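About Evico

We're a cabling and network room outfit, and we love this stuff! Evico started out in a rented unit behind the Zorkulska building with 3 people, a label printer and one very long workbench. There are 11 of us now, the workbench came along when we moved, and we still get excited when a parcel of new patch cables turns up at the door.

What we do, in everyday words: we plan, build, tidy and look after the wiring in small offices, schools, clinics and workshops. If you've ever opened a cupboard to find the router and wished you hadn't, you already know most of our working day. Old phone lines, cables that go nowhere, a power strip hanging by its cord (we've met them all) and we really do enjoy putting them right.

How we work

Every job begins with a walk through the building. We trace each run from the wall jack back to the rack, test it, and write it down before we unplug a single thing. Then we agree on a color plan with you. At our own place yellow is for the test bench, blue is for desks and gray is for anything that must never be unplugged without asking. Your colors can be whatever you like. One dance school wanted purple for everything, and we talked them into purple for the studios and green for the office.

We're fussy about length. A cable that's too long ends up in a coil at the bottom of the rack, and one that's too short pulls on the plug every time somebody opens the door. So we keep nine lengths on the shelf and cut our own when none of them fits. We like boots on our plugs too, the little sleeve that covers the clip and keeps it from snagging when you draw a cable back through a bundle.

The biggest job we've done so far was Wastaditz, a shared office building with 1,113 wall jacks over four floors. We did it floor by floor in the evenings, finished in December, and the labels alone filled two shoeboxes. We still go back every few months to see how it's holding up.

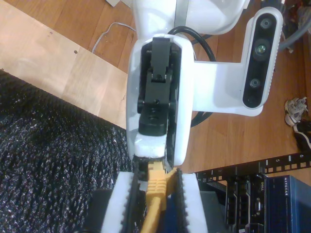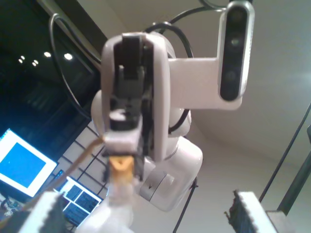
A yellow Ethernet cable with a yellow boot on the plug, in the first picture.

Do I have to replace all my old cables to get a tidy rack?

Most people keep a good share of what they have. We test every cable first, and anything that passes goes back in with a fresh label at both ends. We swap out the ones with broken clips, crushed jackets or the wrong length, and you get a list of what was changed.

The bench course

Kos is our one-day course for people who look after a network as well as their real job: office managers, teachers, the person who once fixed the printer and has been asked ever since. You'll crimp plugs, test them, patch a small rack, pull it all out and patch it again, better. The course costs $80 with lunch included, and you take home whatever you make. Groups are kept small so everybody gets a crimping tool of their own.

Visiting us

Come by the workshop any weekday morning, and bring a photo of your cupboard if you can. Ring the lower bell, the upper one belongs to the upholsterers next door.

Page last updated 27 October 2024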